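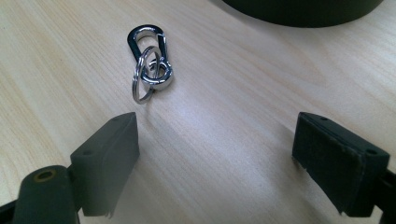
Clip and split ring, on the table.

About Cikard

Cikard sells key rings, key clips, key tags and the cabinets to hang them in. We also come to your building and sort out the keys you already have, which is the part of the business that people laugh at until they open the drawer.

Everybody has the drawer. At a house it holds six or seven mystery keys and a padlock that none of them fit. At a school or an apartment complex it is a file cabinet, and the keys are in coffee cans, and one of the cans says DO NOT USE in the handwriting of a man who retired before email.

We work out of the back half of the old Pilkington shoe store in Ginembridge. The front half is a dentist. If you hear drilling on the phone, that's him.

How we got started

Kumudini Debnath managed rental property for a long time and was good at it, apart from the keys. Her last employer had eleven buildings and one key cabinet, and the cabinet was arranged according to a system that had been explained to her once, in a parking lot, by someone leaving for another job. One July she was asked to find out how many keys the company owned. She spread them out on folding tables in a vacant two-bedroom and got to 1,577. Of those, a little under half opened something.

She wrote a report on this. The report recommended new hardware, a labeling scheme and a sign-out log. The company thanked her and bought a second cabinet.

Jade Lightfoot was the locksmith who kept getting called to those buildings to open doors whose keys were, in the strict sense, on the premises. She charged for each visit and had no complaints about the arrangement. She did mention to Kumudini that most of the keys she was replacing had fallen off bad rings, and that she could tell the bad ones from across a room. Kumudini asked her to prove it. They went through a box over lunch, and Jade sorted it into two piles without picking most of them up.

The two of them rented the space at Pilkington's the next spring. The name Cikard was Jade's idea. It doesn't mean anything. Every name that meant something to do with keys was taken, usually by a church or a software company.

What we sell

Split rings. A split ring is flat steel coiled so that it overlaps itself, and it has been around for ages because it works. What goes wrong is the steel. A soft one opens up the first time you put a fat key on it and never closes the whole way again, and from then on it is a device for dropping keys at irregular intervals. We stock rings in several sizes and we pull on them before we agree to buy them. Jade does the pulling. She has lost fingernails to this company.

Clips. These are the carabiner sort, with a spring gate. They go on a belt loop, a bag strap or a hook inside a cabinet door. They are for keys. We print that on the packing slip after a conversation with a customer about a hammock. We like a clip with a separate place at the bottom for the ring to live, so that opening the gate to get at your belt loop doesn't also let your keys go free. A good many clips on the market have one opening for everything, and we have met the people who own them, generally kneeling next to a storm drain.

Tags. Our own tag is called the Fledavel, and we're proud of it in a quiet way, as you would be of a child who does well in geography. It's a flat tag with a window for a paper slip, and the slip goes in from the side and stays in. The tags most offices use have a little door that pops open in a pocket. You then own a key with a blank tag on it, and you're worse off than you were with no tag, because somebody is going to assume it means something. The Fledavel comes in eight colors. We advise using fewer than eight.

Cabinets. Steel, lockable, with numbered hooks. Please don't keep the key to the cabinet in the cabinet. We say this to every customer, and twice a year we drive out with Jade's tools anyway.

The sorting service

You call us. We ask you how many keys you have, and you tell us a number that is too low. We come out with trays, blank tags, a label printer and our own coffee.

The first morning is all dumping out. Everything gets tipped onto a table, and we do mean everything: the cans, the envelopes, the hooks behind the boiler room door, and the large ring that the head custodian wears and considers part of his body. (He gets that one back by noon. We learned to do it that way.) Keys come off their old rings and the old rings go in a bucket. Then somebody from your side walks the building with Jade, door by door, while Kumudini stays at the table and writes things down.

It's slow. There's no trick to it that we've found. A key either turns or it doesn't, and you have to be standing in front of the lock to know. What we can offer is a pair of people who don't get bored at the same time.

By the end you have a cabinet where every hook has a number, every key has a tag, and every tag has a line in a binder. You'll also have a bag of keys that open nothing. We encourage you to recycle the bag. Most customers keep it. One elementary school has kept theirs on display in the front office with a card reading WE TRIED THEM ALL, and we have asked them for a photo.

We will not take on a job of fewer than 50 keys. Under that you can do it yourself in an evening with the radio on, and we'll happily sell you the tags.

Questions we get by email

Do you make the rings yourselves?
No. We buy them, test them, send a share of them back and sell the rest. We tried making clips one winter. The results are in a box under the packing bench and the box is taped shut.

Can I get my logo on something?
On the Fledavel, yes, if you order 300 or more. On the clips, no. There isn't room for a logo on a clip unless your logo is a dot.

Why would I pay for a key ring when the bank gives them away?
Have you still got the one from the bank?

Do you cut keys?
Jade is licensed and will cut keys as part of a sorting job. We don't do walk-in cutting. The hardware store down the street does, and they've been decent to us about parking.

What about electronic locks?
We think they're fine. We'd point out that most of the ones we see have a small keyhole underneath for when the battery dies, and that the key to that keyhole is usually in a coffee can.

Is a carabiner clip bad for my jeans?
Over the years, yes, a little. You'll get a pale patch by the loop. Some of us have stopped noticing.

Who works here

Kumudini runs the sorting jobs and the books. She is the reason our invoices have a column for everything. Her own keys are on a single ring with two tags, and she can tell you what each key is for without looking. She'll do it whether or not you ask.

Jade does the locks, the testing and the buying. Her van is organized to a standard that her desk is not. She also answers the phone in the afternoons, and will talk you out of a purchase if she thinks you don't need it, a habit we've discussed as a company.

Packing and shipping are done by whoever is standing nearest the bench. We take on one or two students over the summer, and they leave us able to identify a blank by its profile, a skill for which they have so far found no use at parties.

The table

Customers who come to the shop ask why there's no counter. We had one, left over from the shoe store, and took it out. Keys are easier to deal with on a table, where both people can see them and reach them and push them around. So if you visit, bring whatever you've got, in whatever it's in, and tip it out. We've seen worse. If it turns out we haven't, Jade will want to call the dentist in to look at it.

Small repairs are done while you wait: a new ring in place of a stretched one, a clip swapped for one whose gate still springs shut. Bring the old one so we can match the size. There are 3 chairs, and one is comfortable.

Visiting and ordering

The shop entrance is around the back, through the lot, past the dentist's bike rack. The front door says Pilkington in gold letters and opens into a waiting room full of people who would rather be somewhere else, so please don't ask them about key rings. We're open from nine in the morning until four, with a gap in the middle when we're eating.

Orders for rings, clips and tags ship from Ginembridge the next working day. Cabinets take longer and arrive on a pallet, so have somebody strong at home. For sorting jobs, call and ask for Kumudini, and count your keys first if you can stand to. Schools should book early for the summer break, when every school in the county remembers about the drawer in the same week.

If you're locked out right now, call a locksmith in your area. Then call us.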